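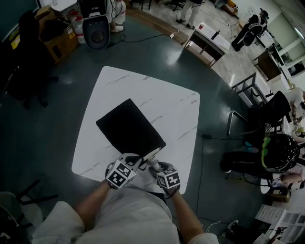
Slide 1. Cloth task, both grippers on the near corner.

Leave this one up while people sit down. Don't start till the back row is in.

Hi, we're the Dullow robotics club, manipulation group. Talk is 30 min with questions so I'll go fast. Slides go on the club page after.

What we did this year: Dredis. Student project, folding cloth with two arms. Arms learn from people doing the job by hand first, with the same kind of gripper. So most of the year = people at a table, folding. Say that early, last year everybody expected arms from minute one and got restless.

Point at the slide. Black cloth, marble-pattern table, one gripper in each hand. Cubes on top have the printed markers, that's how we get hand position. Both jaws on the near corner, bit of the edge lifted. Corner pick is the hardest step in the whole task, come back to it at slide 6.

Slide 2. Why cloth
- no fixed shape, never lands the same way twice
- first semester we did blocks. Blocks were fine. Blocks were also boring
- Drakos (the spring competition) added a laundry round, so, deadline
Ask for a show of hands, who has folded a fitted sheet. Wait for the laugh, move on if there isnt one.

Slide 3. Rules for a demo
- slow. slower than feels natural
- no fingers on the cloth, grippers only
- markers toward the camera, don't roll your wrists
- if you drop it, keep going and pick it up again. we keep those
New members get this sheet taped to the wall their first night. Mention the wrists thing twice, it's the mistake everyone makes including me.

Slide 4. Numbers
147 demos kept. More than 30 thrown out, nearly all marker loss. One whole evening went because the cubes were stuck on the wrong way round. Own up to this, it's a good story, but keep it under a minute.

Slide 5. Training
Skip the math. One sentence: the model sees the camera view and guesses the next bit of hand motion. If somebody wants the loss curves they're in the backup slides. Do NOT open the backup slides unless asked.

Slide 6. Corner pick
Go back to slide 1 here if the clicker behaves.
Two layers stick together, gripper takes both, fold comes out wrong. What helped was coming in low and at an angle, one jaw sliding under. What didn't: more grip force, different tape on the jaws, shouting.
Dark cloth is harder for the camera too, folds dont show up well. We picked it anyway as Drakos uses dark towels.

Slide 7. Video from Drekinstead meet
Sound OFF. 2 runs, first one good, second one misses the corner and folds air. Let both play, dont talk over the miss.

Slide 8. Next
- shirts, maybe by July
- lighter grippers, wrists get sore after an hour
- want more people doing demos, no coding needed!! say this slowly

Questions. If it's quiet, ask the teachers what their clubs are using for markers. Sign-up sheet by the door. Bring the spare cube so people can hold it, and get it BACK.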